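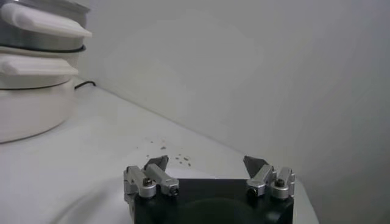 Keeping the steamer and its friends in good shape

If your steamer pot lives in a stack with everything else, as mine does, the first thing I'd ask you to look after is the rubber ring. It's the part everybody forgets until steam starts sneaking out the side! Take it off after cooking, wash it in warm soapy water, and let it dry flat before it goes back in the pile. A ring that has been squashed damp between two pots for a week will smell of it, and so will your next batch of buns.

Handles want a little thought too. I line mine up one over the other, all pointing the same way, so I can lift the top pot without dragging the rest along (I learned that one with a full bowl underneath). Put the widest bowl at the bottom and leave the stack a bit back from the edge of the counter.

Crumbs and specks are best dealt with before any dough comes out. Wipe with a dry cloth first, then a damp one - a wet cloth straight away only smears them around, and they do love to stick to the bottom of a bun. 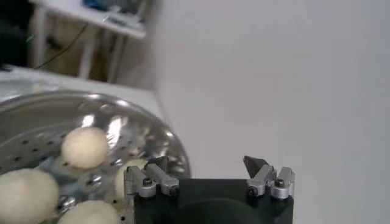

Photo: Adoración Mateos / Clekwood Kitchen Notes

Leave plenty of room between the dough balls on the tray, more than seems sensible, since they puff up and will happily glue themselves together. I cut little squares of parchment, but a light brush of oil on the metal does nearly as well. Try not to cover all the holes, or the steam has nowhere to go.

Afterward, soak the tray for a while and go over the holes with an old soft toothbrush, from the underside first. My neighbor Chaiwat swears by a splash of white vinegar in the soaking water for cloudy marks, and I've come around to it - 2 tablespoons in a sinkful is what I use. Dry it with a towel right away if you like it shiny.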